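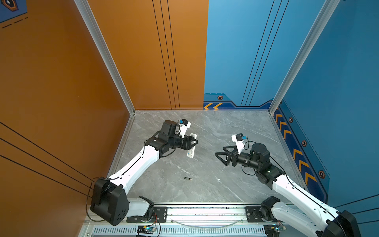 The town of Ullach says its new water meters will save the average household $60 a year. The figure has been in every mailer since November, and it was repeated twice at last night's meeting. How the town arrived at it is harder to say.

Under the plan, 2,389 homes will have their old meters swapped out by Gavent, the contractor picked over two other bidders. The new units send in a reading every hour, so a resident with a running toilet would, in theory, hear of it long before the quarterly bill shows up. Each home pays a $300 installation fee, spread over three years.

Anyone with a pencil can see the trouble. At $60 a year, it takes five years for a household to earn back the fee, and that assumes the savings are real. Asked for the study behind the number, the water department handed over a two-page summary from Gavent. It rests on a trial of 800 homes in Cundance, where the rates are higher and many of the pipes are much older. The summary does not say how many of those homes had leaks to begin with.

"If you don't have a leak, I don't see where your sixty dollars comes from," said Nuala Dunne, who lives on Daly Street and has read her own meter every month for nine years. Her bill has barely moved in that time. She asked whether she could keep the meter she has. She was told she could, for an added reading charge that has not been set.

The department also says the meters will end estimated bills, a long-running sore point in Ullach. That may well be true, and it would be welcome. But the town could have ended them by reading the old meters on schedule, which it stopped doing two winters ago to cut overtime.

Nor is there a clear answer on how long the new units last. Gavent's summary says "up to" 15 years for the battery. The warranty covers seven. Replacement costs after that fall to the homeowner, according to a footnote on the second page.

Work is set to begin on the north side of town in the spring. The department says it will publish savings figures after the first full year. It has not said who will check them.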